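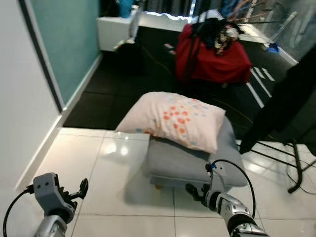 Photo: Vilwood project archive, household handling task

Vilwood Household Handling Project
Progress report to the Dravance Fund, period ending October

1. Status

The work plan for this period covered soft goods: pillows, pillowcases and loose clothing in a furnished room. Rigid items were closed out in the previous report and are mentioned only where the results bear on cost. The project is on schedule against the revised plan and inside the approved budget. One deliverable, the bed-making sequence, has been moved to the next period.

2. Work completed

The team logged 2,217 attempts at single-step handling tasks. A step counts as complete when the item is grasped, moved and released at the target without a person touching it. On that measure the completion rate for pillows was 83 percent. Pillowcases were lower and more variable, and are reported separately in the annex -- the two should not be averaged.

Most failures fell into one class. The fingers close on a fold, the fold slips, and the controller reads the closed fingers as a successful grasp. Dindero, the planning software, then moves on to the next step with nothing held. A check on grip force was added partway through the period and catches most of these cases. 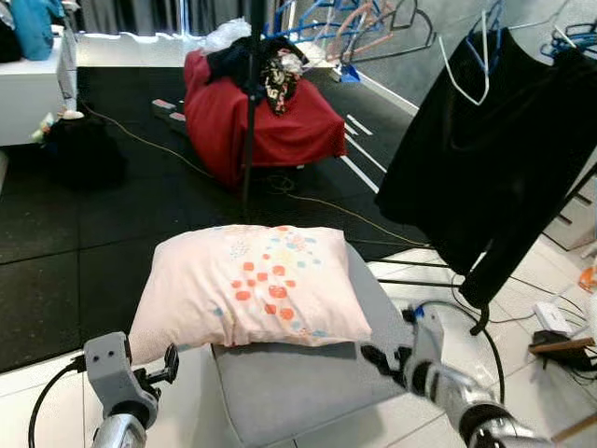

Can the system do a household's laundry without help? It cannot at present; it can do several of the separate steps under supervision, and a person still has to link them and clear the failures.

3. Two-arm handling

Work with both arms took up more time than planned. One arm can move a pillow. A pillowcase needs one edge held while the other hand finds a corner, and the two arms must agree on tension or the cloth is pulled free. The Ruotsalainen controller, adopted for this purpose, shares force readings between the arms.

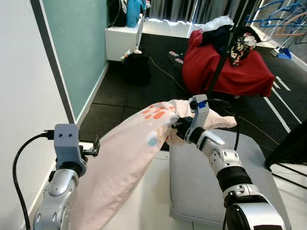
Its main weakness is speed. The controller waits for both readings to settle before each move, and a person doing the same job would not wait at all. Shorter settling times were tried and raised the number of dropped corners. We have kept the slower setting for all logged attempts and will return to the question once the force sensors are recalibrated.

4. Perception

Head cameras give adequate views of an item lying on furniture. They do poorly once the arms are in front of it. Wrist cameras fill part of the gap, but at close range large pale surfaces and glare from polished tile give the depth estimate little to work with. Retraining on close-range views is under way.

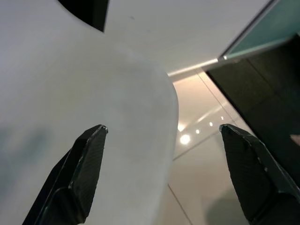 Dravance replied to the draft of this section that better depth estimates would not by themselves make the system useful in a home, and asked that the next report state how many minutes of human attention each finished chore requires. We accept the point. Attention time will be logged from the start of the next period.

5. Next period

-- Complete the bed-making sequence, 5 steps, on one bed layout.
-- Repeat the pillowcase trials with recalibrated sensors.
-- Report attention time per chore.

No change to the total award is requested. We ask approval to move 2 percent of the equipment line to annotation.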